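Keeping the Reading Room Open: A Conversation with Divina Aquino

When Divina Aquino was appointed head of public services at the Hullier Library in April, she inherited a building in good repair and a reading room that closed at five. Extending those hours became the first priority of her tenure. She met with the newsletter in her office on the second floor to discuss the change and the work that remains.

Ms. Aquino came to Hullier after a long period in academic libraries, where late opening is taken for granted. The contrast was plain to her from the first week. "People were arriving from work at ten minutes to five," she said. "They would pick up a hold, look at the chairs, and leave. We were serving them at the counter and nowhere else."

A survey of cardholders was carried out under the direction of Leif Hjaltested, the library's planning officer. It drew 1322 responses, of which 69 percent asked for evening access on at least four days of the week. Ms. Aquino described the result as clearer than she had expected. "I had prepared a case for two evenings," she said. "I had to go back and write a different one."

The revised schedule keeps the reading room open until nine in the evening. Staffing was the main difficulty. Existing employees were offered the later shift first, and those who accepted now begin their day at noon. Ms. Aquino was direct about the cost of this arrangement. "We have fewer people at the desk in the morning. Some of our regular visitors have noticed, and they have told us so. I think they are right to raise it."

The local history collection presented a separate question. Its materials are requested by slip and brought up from the basement, a task that calls for trained staff. Under the present rules, requests must be submitted by six. Toshio Ueda, who oversees the collection, had asked for an earlier limit. "Toshio and I did not agree at the start," Ms. Aquino said. "He wanted four o'clock. We settled on six, with the understanding that large map folders stay downstairs in the evening."
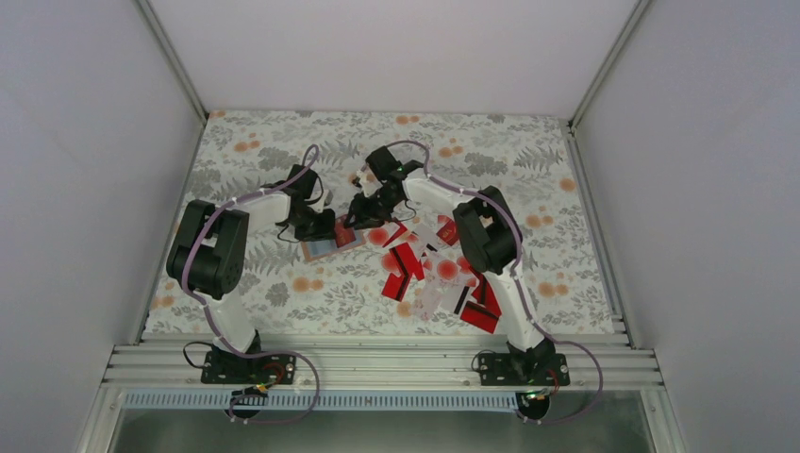
Will the reading room keep the same hours during the summer?

"The evening hours will continue through the summer," Ms. Aquino said. "The only change is that local history requests will close at five in July and August, when two of our staff are on leave."

Attention has since turned to the furniture. The long tables date from the opening of the building and seat 100 readers, but the lamps are fixed in place and leave the far ends dim after sunset. Replacement lamps have been ordered for the north side. The south side will follow when funds allow.

Asked which part of the new schedule she values most, Ms. Aquino mentioned the hour after seven. "It is mostly students and people reading the newspapers," she said. "The phones are quiet by then. I usually go down and work at one of the tables myself."

Comments on the evening hours may be left at the front desk or addressed to the Office of Public Services.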